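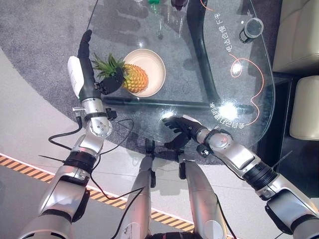
Wisura wrote back that the planner was fine and I should "retune the perception side," so I'm asking people who don't sell it.

Home Forum Guides Tags Log in

Glass table, depth keeps lying to the grasp planner

Two arms, fingered hands, head camera. The left hand does the grasping and the right is supposed to stay out of the way. We run Plandatmont for motion and the Wisura plugin for object poses. On a solid tabletop I have no complaints. On glass, the plane fit lands on the carpet, or on the table base, or somewhere in between. Then the collision model thinks there's a lot of free space under the plate, and the planner is happy to send a wrist through it. Out of 280 logged runs, 13 ended in a protective stop on contact with the glass. The vendor's answer is a confidence threshold. I set it to 200 as told and saw no difference. Has anyone fixed this in software, or is it a tablecloth problem?

Posted by tabletop_kes

Rezende_fan

Stop fitting the plane. You know how high your table is, so measure it once and put it in the planning scene as a fixed box with a bit of padding on top. Let perception handle only what sits on it. I don't trust any "transparent surface mode" I haven't seen logs for, and I've asked for logs. Also check reflections. A lamp in the glass gave us a phantom object, and the free arm spent a whole Tuesday steering around it. Crop everything below the box before clustering and most of that goes away.

The box won't help if your head camera calibration has drifted. Check that first.

mdl377

we switched to Kurkavar and it worked

halfstep

Worked on what, though? Kurkavar fits a plane too, last I looked. I'd go with the fixed box, then rerun your 13 bad cases from the log before believing anybody, me included.

Related
Hand-eye calibration drifts after restart
Plandatmont ignores padding on attached objects
Parking the idle arm during single-arm grasps
Point cloud holes near shiny objects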